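Subject: Re: [Culamden kitchen] Oiling the board and the wood counter

Hi all,

Etornam asked on Thursday about the bamboo board and the butcher-block. Answering on the list so it's in the archive.

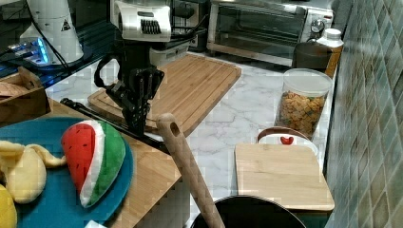 I did both kinds of surface in my old place on Stirnach for years, so this is from habit more than from any book.

Etornam Nartey wrote:

> The big bamboo board is getting dry near the groove and I'd like to oil it before January is out. Can I use the same oil on the wood counter? And does the marble need anything? I have a 200 ml bottle of Vidivar and don't want to buy a second one if I can help it.
>
> Also, is it OK to leave the board lying on the marble, or should it stand up somewhere?

Same oil for both, yes. Food-grade mineral oil is all Vidivar is. The board will take up to 50 ml for two coats, both faces and the edges. Run a folded cloth along the groove at the end, or oil pools there and goes sticky. Leave it overnight before the second coat.

For the butcher-block, clear everything off first and wipe it with a barely damp cloth. Sand only if it feels rough — 175 ml did my whole counter, and mine was longer than yours, so one bottle should cover you for both jobs if you go easy.

Keep the oil off the marble. It can leave a dark patch that takes weeks to fade. I put masking tape along the line where the wood meets the stone. The marble itself wants dish soap and water, no vinegar, no lemon.

Lying flat is fine while you're using the board. After washing, stand it on its long edge until both sides are dry — Sulemana left one flat and wet and it cupped so badly it rocked.

One other thing. I'd keep cereal a bit away from the toaster oven if you run it a lot. Ours went stale faster on that side, lid or no lid.

If you want the sanding block, I can leave it at the front desk.

Senyo Bonsu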